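An afternoon watching robots do laundry

3 June 2023

I have a drawer at home that doesn't close because I'm terrible at folding T-shirts, so when my friend Awuor told me that Kenesix was opening its doors for an afternoon and that there would be a robot folding laundry, I was in the car before she'd finished the sentence. Okay, I finished my coffee first. But still!

Kenesix is out in Visholm, in one of those low buildings behind the garden center where every door looks like the back door. I drove past it twice. Awuor Magesa (she'd want her full name in here) was already inside with a name sticker on and a paper plate of cookies, telling a complete stranger about her knees.

They'd split us into groups of 20 and gave each group a guide. Ours was Jabari Kimaro, who has been there since January and still seems thrilled that they let him in every morning. He walked us past a row of desks and a very loud vending machine and then into the room where the folding happens.

I'd pictured something like a car factory, with orange arms swinging around behind a fence. It was a lot quieter than that. There's a table, there are two arms, and there's a stack of T-shirts in a bin next to Joyce Waweru, who runs the demo and puts a new shirt down whenever the last one is done. The arms have little cameras on them, and there's another one up high, and you can watch all of it on the monitors along the side. I ended up spending as much time looking at the monitors as at the table, because it's such a strange way to look at a piece of laundry.
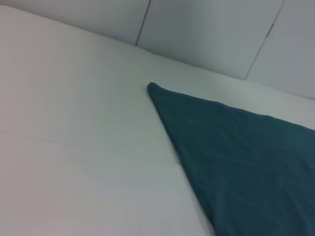
One corner of teal cloth, from the wrist camera.

Joyce told us that corners are most of the job. If the robot can find a corner and get a decent hold on it, the rest of the fold has a chance. If it grabs an inch too far in, you get a lump. I said that sounded like me with a fitted sheet and she said everyone says that, so, fine.

What surprised me was how hard a T-shirt is. Jabari explained it with a coffee mug in one hand. A mug is the same mug every time you pick it up. A shirt is a different shape every single time you drop it, and it keeps changing while you're holding it. They keep 200 shirts on site in all kinds of sizes, some soft and worn out, some still stiff and new, and they rotate them so the robot doesn't just get good at one. A man in our group asked if they ever wash them. Joyce said yes, and that a person does it.

The shirt I liked best was a dark teal one with FREE! across it in fat cartoon letters. It looked exactly like the kind of thing you get handed at a street fair and then sleep in for eleven years. I have at least three of those. Awuor asked if it was free, Joyce said no, and Awuor looked really disappointed.

Anyway, we all crowded up to the tape line to see that one get folded. Somebody's kid was on somebody's shoulders. And it's slow, I'll say that. I could have folded it and gone to get a sandwich. But I got completely sucked in – the way one gripper keeps hold of its corner while the other one waits over at the far side. You start rooting for it. I noticed I was holding my breath, over a T-shirt!
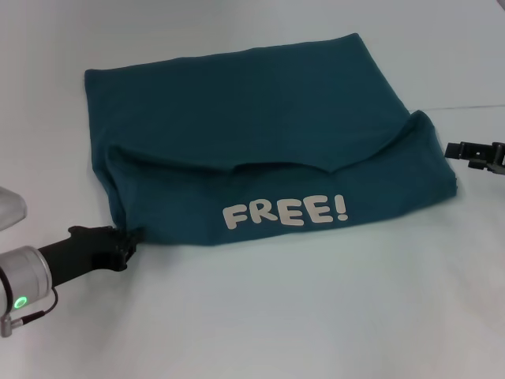

What people asked

There was a Q&A afterward in the break room, with folding chairs (Awuor made the joke, I'm just reporting it). Wichai Thongsuk, who started the folding project, took most of the questions, and Bakari Makori handled the ones about how the arms themselves work. I wrote down what I could on the back of my parking slip.

How many shirts has it done? Wichai said they logged 595 folds in their last long test run, and they're hoping to get to 1,000 in the next one. He didn't want to say how many of the 595 were folds you'd put in a store window. He did say his mother has seen the videos and has notes.

Can I buy one? No. Not even close, according to Bakari. They're talking to a hotel laundry over in Macedo about trying it on hand towels first, which have the good manners to be rectangles.

What about socks? Big groan from the staff. I gather socks are a sore subject.

Does it know what a shirt is? I asked that one, and I'm still chewing on the answer. Bakari said it depends what I meant by know, and then he talked for a while about sleeves and I lost the thread. He was very patient with me. I think the short version is that it has seen an awful lot of shirts and has a pretty good feel for where the next bit of cloth ought to go.

If you want to go, they're planning another afternoon in the fall and you sign up at the front desk or by phone. Park on the side street, the lot fills up fast. Wear layers too, because they keep that room freezing.

I got home and refolded the whole drawer, corners first. It closes now if you lean on it.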